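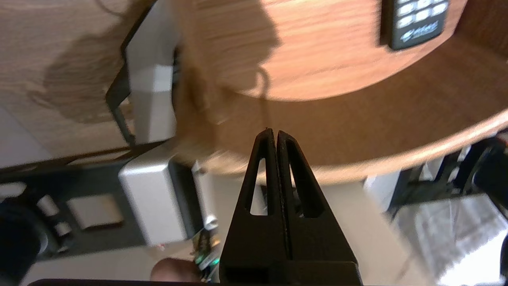 The round table from the wrist, fingers closed.

Samuele De Luca had the remote on the table by 22 minutes past the hour, which was late for him. The job sheet from Drevel said "household handover, small objects" and listed a remote control first, then a spoon, then a pair of folded glasses. He had done spoons all week. He was glad of the remote.

The way it worked at Flulton was that you moved the arm yourself. You took hold of it above the wrist and walked it through the job, and the arm remembered. Reach, open, lower, close, lift, carry, set down, open, back away. Then you put the thing where it had been, or near where it had been, and did it again. The sheet asked for 45 good ones. A good one was a run without a bump or a pause in it.

By lunch he had 14.

"You're stopping before you close," Baidoo said. She was watching the wrist view on the other side of the room, with her shoes off and her feet on a box. "Every time. You get over it and you stop."

"I'm lining it up."

"I know what you're doing. It's going to learn to stop."

He tried one without stopping. The fingers came down on the edge of the remote and pushed it across the wood, and he had to walk around the table to get it back.

"Bump," said Baidoo, and marked it.

He had learned to use a remote, he supposed, the same way everybody did, by being told to leave it alone. His father kept theirs on the arm of his chair. In the last year his father's hands had got bad, and he would reach for it and stop with his hand just over it, and wait there, and then come down on it all at once. If you picked it up and gave it to him he put it back on the arm of the chair and started over. It took him almost a minute. The whole family would sit there with the wrong program on.

Samuele had not thought about that in a long time. He took hold of the arm again.

"Do you want the pause out of the old ones?" he asked. "Can you cut it?"

"I can cut it. Drevel will see I cut it. They want it the way it was done."

"Then leave them."

She shrugged and wrote something down. He reached, opened, lowered. He let his breath out on the way down, as you do on stairs in the dark, and closed on the end of the remote without waiting. It came up level. He carried it to the far side and set it down and opened.

"Good," said Baidoo. "Fifteen."

He got better after that. The light moved off the table in the afternoon, and it was February, so by five they had the lamps on and had to redo the two runs where his shadow went over the remote. Skurkel came down from upstairs with his coat on and asked if they would finish. Baidoo said it depended on Samuele. Skurkel said to lock the back door whichever it was.

They finished a little before eight. Baidoo put the remote on the table herself, a hand's width from the marks, and turned it some so that it would be new.

"Let it go by itself," she said.

He stepped back and kept his hands at his sides. The arm reached out over the table. It opened. It went down smoothly, the way he had done it since lunch, until it was just above the buttons, and there it stopped.

Baidoo picked up her pen.

"Give it a second," Samuele said.

The fingers hung there. Then they came down, closed on the remote, and lifted it off the wood.

"I'll have to mark the pause," she said.

"Mark it."

He went over and held out his hand underneath, where the arm of a chair would have been, and waited for it to let go.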